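Repérer les clés d'un petit parc de locaux

Cette procédure décrit le classement des clés tel qu'il est pratiqué sur le site de Kirstead. Elle suppose un registre papier ou un tableur tenu par une seule personne.

1. Établir le registre

Attribuer un numéro à chaque serrure, jamais à chaque clé. Les doubles portent le même numéro, suivi d'une lettre. Une clé non identifiée va dans une enveloppe à part -- elle ne reçoit pas de numéro provisoire.
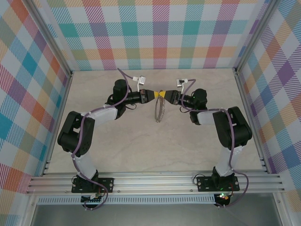

Noter ensuite le local, le sens d'ouverture et le nom du détenteur. À Kirstead, le registre compte 18 lignes et tient sur une page.

2. Choisir le support

Un disque métallique à numéros frappés résiste mieux au frottement qu'une étiquette adhésive. Contrôler la lisibilité des chiffres avant d'affecter les positions.

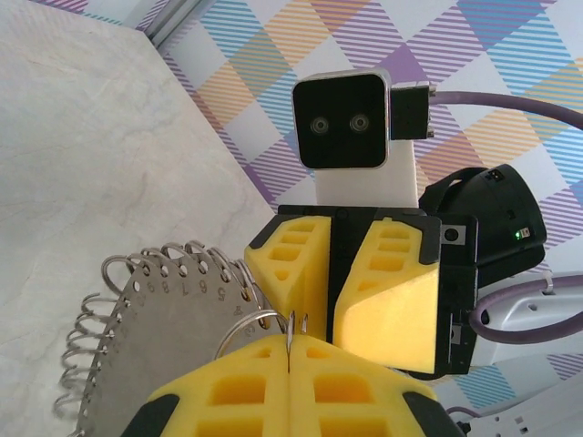

Disque perforé en inox, chiffres frappés à côté des trous.

3. Monter les anneaux

Écarter les spires avec une lame mince et engager la clé jusqu'au tour complet. Un anneau qui reste entrouvert est à remplacer.

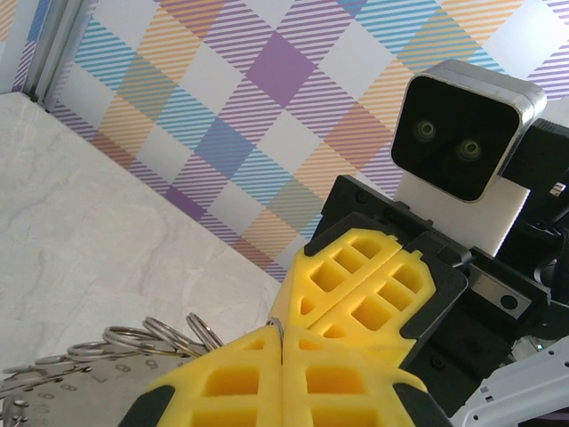 Anneau brisé de petite section, tenu debout.

Limiter chaque anneau à deux clés. Au-delà, les têtes se chevauchent et le numéro devient difficile à lire.

4. Préparer la réserve

Conserver des anneaux du même diamètre avec le registre. Harvey Cloutier, à l'entretien, les recommande par lots de cinq.

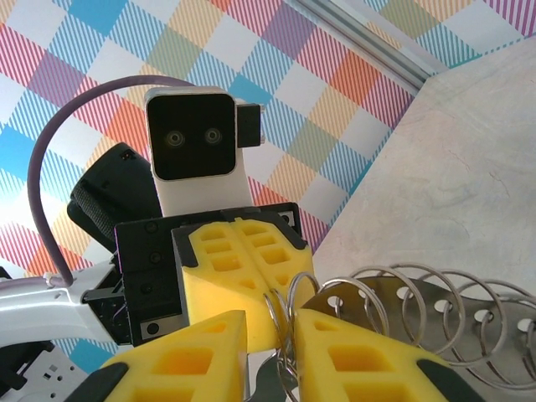

Anneaux métalliques argentés, groupés.

5. Contrôler

Pointer le registre en avril, puis à chaque changement de détenteur. Toute clé manquante est signalée à Harpreet Paquette sous sept jours, avec le numéro de serrure et la lettre du double.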